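4.2 Naming and the second order

Guests at the Zarkum bar could read the full recipe of every mixed drink, and most of them ordered by name anyway. 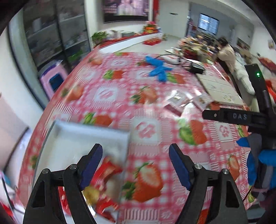 Figure 3. Snack wrapper and small packets on a strawberry-print tablecloth.

Of 1,509 drinks sold in May, 446 were the Rolport, a mix of gin, pear and black tea that tasters had ranked near the bottom. Renamed the Tinach, the same drink sold almost 300 -- a loss we blame on the vowels. Only 40 guests ordered it twice under both names.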